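Plodside Play and Toy Library
Minutes of the monthly meeting, October 8, 2009, back room

Present: Bernice Gbeho (chair), Javiera Salinas (minutes), and five members. Apologies were received from the Gullard Street group.

The meeting opened at ten past the hour, as the door code had been changed and two members were waiting outside.

1. Minutes from September

The minutes were read and accepted with one correction. The shelf for the puzzles was bought from Bosman and not from Drakar, as was written.

2. Building bricks

Bernice reported that the sorting of the loose bricks continues. At the September meeting we agreed that bricks should not go back to families in mixed bags. The members discussed how the bricks should be divided. One proposal was to sort by color, another was to sort by size. It was said that small children look first for the color, and that parents who help with the tidying also find this easier. Against this, one member said that her son never cares for the color and only wants the long ones.

Agreed: sort by color for a trial of 3 months, then discuss again.
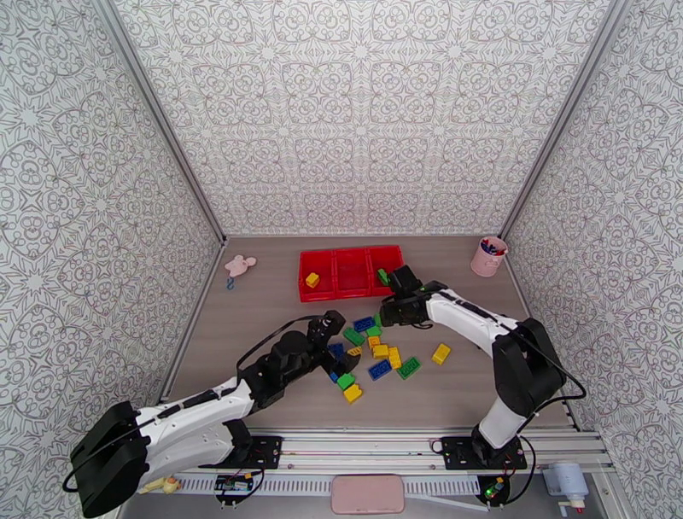
Javiera Salinas, minutes secretary

The red tray with three compartments was discussed next. Bernice finds it a good size for the table. The question was if three compartments are enough when we have more colors than this. After some discussion it was decided to use one compartment for yellow, one for blue, and the last one for green together with all other colors. If this becomes too mixed, we will ask Drakar for the price of a second tray.

It was also asked if the patterned wallpaper around the table should stay. Two members like it and one finds it too busy behind the small pieces. No decision was made. Bernice will bring a plain sheet of paper to the next meeting so we can compare.

Action: Javiera to write labels for the tray, in large letters.

3. Washing of returned toys

We had around 10 returns in September which were sticky. The members asked that the note to the families should be more clear, but still friendly. Bernice read a new text and the word "immediately" was taken out. With this change the text was accepted.

4. Loan period

A request came from Gullard Street to keep the bigger sets for longer than 2 weeks. The meeting was in favor, on the condition that no other family is waiting for the same set.

5. Other matters

The lid of the big Bosman box does not close. A member will look at the hinge at home.

The key for the cupboard is still missing. Please look in your coat pockets.

Next meeting: same room, same time. Bernice brings the coffee.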